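Project Diary: Hand-held Demonstration Study
Orell Program, Manipulation Methods Group
Entry for 18th June

The day was given over to the segment boundary question, which was carried forward from the previous entry. The group has to decide whether a two-handed demonstration should be divided at the moment of contact or at the moment the operator's gaze moves to the next object. The two rules produce different training sets from the same recordings, and the Lekik model is sensitive to the difference.

By close of work the study set held 1,091 demonstrations that passed the tracking check. A further 19 were set aside on account of lost marker pose, mostly where one hand passed in front of the other. These have been retained in a separate folder and will not be deleted, as the Bumine protocol requires that rejected material remain available for review.

The morning was spent on calibration. The transform between the two hands was measured again with the tools side by side, and the result was compared against the stored value. The discrepancy was within tolerance in translation but not in rotation about the vertical axis. The stored value was replaced, and the recordings made under the earlier value have been flagged for reprocessing. Colleagues working from the shared drive should not use the older export.

Recording then proceeded in the office, with the operator wearing the head-mounted unit and working with both grippers. 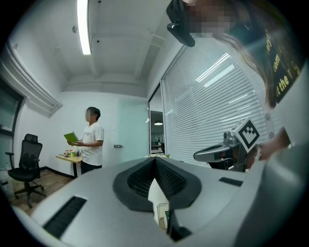

The gaze rule was applied first. Under this rule a segment closes when the estimated gaze point has rested on a new object for longer than a fixed threshold. Its attraction is that it captures intent: people generally look at the next item before the hand has finished with the present one. Its weakness is that people also glance away for no reason connected with the task, and the rule then cuts a single grasp into two pieces, neither of which is of much value for training.

The contact rule was applied to the same recordings in the afternoon. A segment closes when the opening between the fingers stops changing and the wrist pose begins to move. It produced fewer fragments and more regular segment lengths. It did, however, merge the approach and the grasp in a number of cases where the operator had hesitated, and those segments were inspected by hand.

For the comparison, 50 segments were drawn from each rule and labelled without reference to the rule that had produced them. The labelling sheet asks only whether the segment contains one complete action, part of one, or more than one. On this sample the contact rule was favoured for rigid items. For soft packaging the two rules could not be separated, and the sample is too small to support a stronger statement.

Soft packaging remains the more difficult category in any case. The fingers continue to close after first contact as the item yields, so that the opening never settles cleanly and the contact rule is triggered late. A smoothing window of 10 samples was tried. It removed most of the late triggers, but it also delayed the boundary on rigid items, where no smoothing is wanted. A window that depends on the rate of closing may be the better course, and the Hlongwane code already contains a function that could be adapted for the purpose. 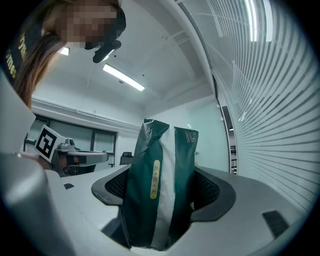
Ferhat Ersoy, commenting on the draft of this entry, asked that the window not be tuned on the same segments used for the comparison. He wrote that a rule adjusted until it agrees with the labels tells the group very little about the next set of recordings, and that he would prefer a plainer rule with a known error to a better-looking one that had seen the answers. He also questioned whether the labels themselves are consistent enough for soft items, and proposed that a second person label the same sample before any figure is circulated.

Both points are accepted. The tuning set will be drawn from recordings outside the comparison, and the second round of labelling will be done before the window is changed. Agreement between the two labellers will be reported alongside the result, for rigid and soft items separately.

The gaze estimates will be kept in the data release whichever rule is adopted. They cost little to store, and the November milestone includes a study of approach behaviour that depends on them.

Outstanding at close of day:

Reprocess the flagged recordings with the new rotation value.
Draw the separate tuning set and record the random seed in the log.
Send the labelling sheet and its instructions to the second labeller.
Confirm with Bumine how long rejected demonstrations must be held.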